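# Desk against an outside wall – how much gap should I leave?

**Posted in Small Rooms & Rentals by firkitz_19**

I'm moving into a small room and the only place a long desk fits is along the left wall, which is an outside wall. The radiator is under the window at the far end. The last tenant had a desk pushed tight against the same wall and there is a strip of gray mold at desk height. I cleaned it off with a store-bought spray and it has not come back so far, but I haven't put anything there yet.

The desk I want is an Ondum, 153 cm long. The store page says nothing about clearance. Do I need to leave a gap behind it, and how big? I can't drill into the wall (rental) and I'd like to keep as much floor as I can.

---

**suleo_tenant**

Leave 2 inches. I've had mine that way for three winters with no mold. Get a desk with an open back. If it has a full back panel, the air can't move behind it and the gap won't do much.

Also keep the papers and bags off the floor under it.

---

**Arnardóttir**

The gap matters, but the dampness in the room matters more. Buy a cheap humidity meter and put it on the desk, near the wall. If it reads over 60 percent most of the day, you will get mold with or without a gap. Mine sat at 70 every morning in March until I changed a few habits:

- Open the window wide for ten minutes after you get up, then close it. Leaving it cracked all day cools the wall and makes things worse.
- Don't dry laundry in there.
- Keep the heat low and steady. Turning it off all day and then running it at full power in the evening was my main mistake.

For the gap, I agree with the 2 inches. You don't need to drill anything. Screw two short wood blocks to the back legs of the desk and let them touch the baseboard, so the desk can't creep back when you lean on it. Stick felt on the ends so the paint doesn't get marked.

If the old stain shows through again, wipe it, let it dry for a full day and use a stain-blocking primer before you paint. Regular wall paint alone won't hide it. Check your lease first – mine takes 100 out of the deposit for unapproved paint.

Small room, one long desk:

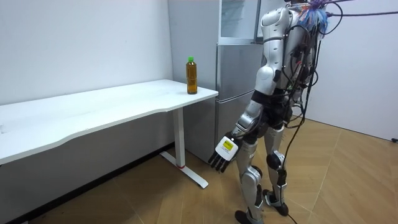

*Long white desk along the left wall.*

---

**ondum_owner**

I have the same desk. It's fine. Tighten the legs again after a month, they work loose. No mold here but my wall is an inside one so I can't help with that part.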